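The toy library in Brendirham reopened its doors in December, after an absence of two winters. The following notes concern how it now lends, repairs and retires its stock, and are offered to readers of this blog who have asked how such a service is run.

The collection stands at 600 items, held in the former reading annex on Ponce Street. Membership is open to any household in the town. A family may borrow up to four toys at a time, and the loan period is 17 days. The odd figure was inherited from the earlier service and has been kept, as the regular borrowers preferred it.

Items are catalogued by the age of the child and by the kind of play they invite. Building sets form the largest group, followed by puzzles and sorting toys. Dolls and soft animals are not lent. They are difficult to clean between households, and families tend to have enough of them already.

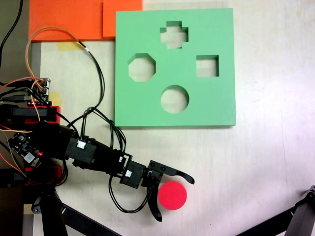 A green sorting board with four openings.

Returned items are checked against a card that lists every part. A set with one part missing goes back to the shelf with a note on the lid. A set with several parts missing is withdrawn until replacements can be found. The Rokwood building sets have been the most troublesome in this respect, and 200 spare pieces were bought in advance of the reopening — a sum of money I argued against at the time and now consider well spent.

Late returns carry no fine. Zhiqiang Ding, who managed the earlier library for many years, holds that fines discourage the families who borrow most, and his view has prevailed. A reminder is sent by mail after the second week of delay. In my own household such a reminder has been received twice, both times for the same marble run.

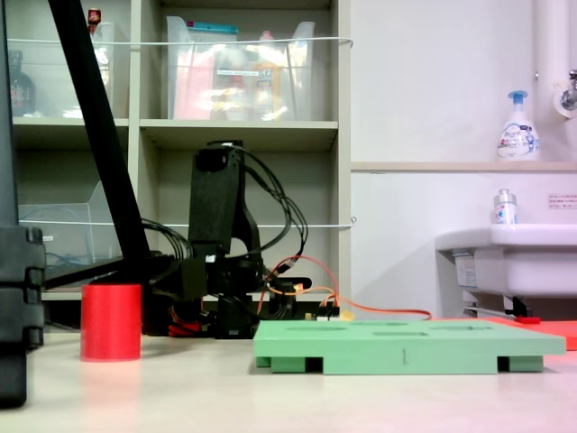
Red cylinder and green board on the tabletop.

Opening hours remain under review. The present arrangement, from 3 p.m. to 6 p.m., suits parents of school-age children but not those with infants, who have asked for a morning session. A request for one has been submitted to the town, and a reply is expected before spring.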